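Gripper Technician, part-time (bedroom cell)
Brondano - Funeck workshop
Reports to: Tania Gazi

We make hand-held grippers. People carry them around a furnished room, pick things up with them, put them down again, and the recordings go off to teach a robot arm how to do the same. The arm is a slow student. The grippers, meanwhile, get dropped, sat on and packed with lint, and we would like to hire someone who minds.

The job is looking after one cell: the bedroom. It has a bed, a lot of bedding, and a pool of Cemivell hand units that go out in the morning in good shape and come back with opinions. Lev Ivanyshyn has been keeping them alive on top of his real job, which is software, and he has asked in writing to stop.

What you would be doing

Before each session, you check every unit that is going out. Finger screws snug, hubs turning freely, both jaws meeting where they should. If one finger closes ahead of the other, the unit stays on the bench, however much the operator says it feels fine.

Cleaning pads. Quilts shed. So do blankets, and so does anything sold as plush. Pads get wiped between sessions and changed when they stop holding a thin fold of cloth. We have a test cloth for this. It was once a nice pillowcase.

Stripping and rebuilding the linkages. A full service is due every 2,000 grasps or whenever the thing starts to click, and the click usually wins. You will get fast at it. You will also learn to do it over a tray, after the first evening spent on the floor looking for a screw.

Camera alignment. Each unit carries its own camera, and after any rebuild it needs checking against the target board. Five minutes if you did the rebuild properly.

Cables. Somebody has to be in charge of them and it will be you.

Keeping the log. Unit, fault, what you did, initials. "Fixed it" is how we ended up with a drawer of Holovko springs that fit nothing we own.

The cell in use, bedding work: 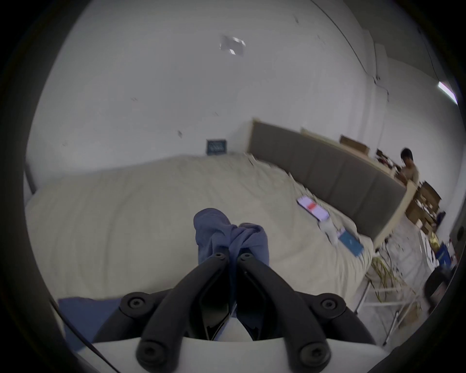
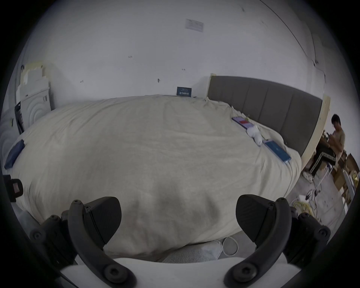

What we need from you

Experience repairing small mechanical things that other people use hard. Bicycles, sewing machines, cameras, espresso machines and prosthetics have all turned up in applications before, and we took every one of them seriously. A robotics degree is welcome but does nothing for a stripped thread.

You should own a favorite screwdriver, be able to read a simple wiring diagram, and be willing to tell an operator that no, it is the unit, or no, it is you. Basic soldering is useful. We can teach the calibration software, which has two buttons, one of which works.

Hours and terms

Two shifts a week, with a third when a big batch of recordings is due. Sessions run in the afternoon, so you would start at noon. One of the shifts is Sunday, and it pays extra. The contract starts in August and runs for six months, and we would like to extend it if the grippers agree.

How to apply

Send a short note to Tania at the workshop with 100 words on the most annoying thing you have ever repaired. A résumé is fine too, but she reads the note first. Shortlisted people come in for a paid trial shift: one unit with a fault in it, a bench, a tray, and Lev nearby trying not to give hints.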